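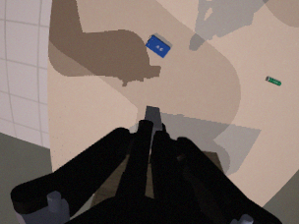 Pale beige tabletop with a light speckle, with a small blue block and a green cylinder.

Mudholm Table Paste, neutral
Article number 871
Tin of 179 g, with cloth
Made by Wesik, sold by Nguyen Household Supply, Plurham

Mudholm is a soft cleaning and care paste for tables which are used every day. It takes off the grey film that collects from hands, sleeves, tea and cooking steam, and it leaves a thin protective layer with a low sheen. The paste has no colour of its own and can be used on light and dark surfaces.

We have sold this paste in our shop in Plurham for many years, first only to customers who came with an old kitchen table and a question. Now we also send it by post. The recipe was changed one time, when the maker took out the lemon perfume. Some customers miss it. The present paste smells a little of soap and a little of wax, and the smell is gone by the evening if you open a window.

Suitable for
Painted and varnished wood, laminate, sealed stone, lacquered metal.

Not suitable for
Raw or oiled wood, leather, glass, marble without sealing, screens of any kind. Please do not use it on floors, they will become slippery.

If you don't know what your table is made of, try a small amount under the edge, at a place near the leg. Wait until the next morning and look at it in daylight. When the place looks darker than before, the surface is open and the paste is wrong for it. In this case we recommend the Mudholm Oil, which you find under the same heading in our shop.

How to use
Clear the table and wipe away crumbs and sand with a dry cloth. Sand is the most common cause of scratches, more than knives. Take a piece of paste as large as a hazelnut on the cloth from the tin and spread it in long strokes over one half of the table. Leave it for 20 minutes. It should look cloudy, like breath on a window. Then rub it off with a clean part of the cloth, without pressure, and do the other half.

Tables with a structured surface need a soft brush for the last step. An old shoe brush is very good, if it was never used with black polish.
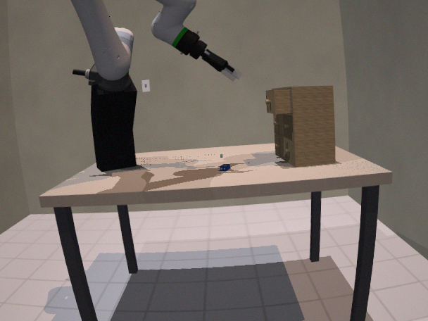

For a family table we advise to repeat the treatment every 2 months. A table in a guest room or a hall can wait much longer, and there is no advantage in putting on more paste than the surface can hold. Too much paste makes a sticky layer where dust will stay. If this has happened, wash the table with warm water and a few drops of washing-up liquid, let it dry overnight and begin again with less.

Marks and stains
Rings from cups: usually come off with the normal treatment. Rub in circles and repeat after one day if necessary.
Pencil and wax crayon: a little paste on the finger, then the cloth.
Ballpoint pen: becomes lighter, but we cannot promise more.
Candle wax: first let it become hard and lift it with a plastic card. Use the paste only for the thin rest.
White heat marks in varnish: the paste will not help. They are inside the varnish and belong to a furniture restorer.

Storage
Keep the tin closed and away from the heater. In a cold room the paste becomes firm, so put it in the kitchen for some hours before use. If a little clear liquid stands on top, stir it in with a wooden stick. An opened tin stays good for two years when the lid is pressed down well.

Keep away from children. The paste is not for surfaces where food is placed directly, for example chopping boards or baking tables.

The cloth
The cloth in the tin is undyed cotton. You can wash it by hand with soap. Please do not put it in the machine together with clothes, and don't use fabric softener, after that it only pushes the paste from one side to the other.

Delivery
Orders which reach us before noon leave Plurham on the same working day. We pack in paper and cardboard. In May our shop is closed for one week for stocktaking, and orders from this week are sent when we are back. Customers who live near can also collect from the side door, please ring the lower bell.

Returns
Unopened tins can be returned. If a tin arrives with a bent lid, write to us with your order number and we will send a new one. You may keep the damaged tin and use it, as long as the lid still closes.

Often bought together
Mudholm Oil for open wood
Soft brush with short handle
Spare cotton cloth, single
Felt pads for chair legs, self-adhesive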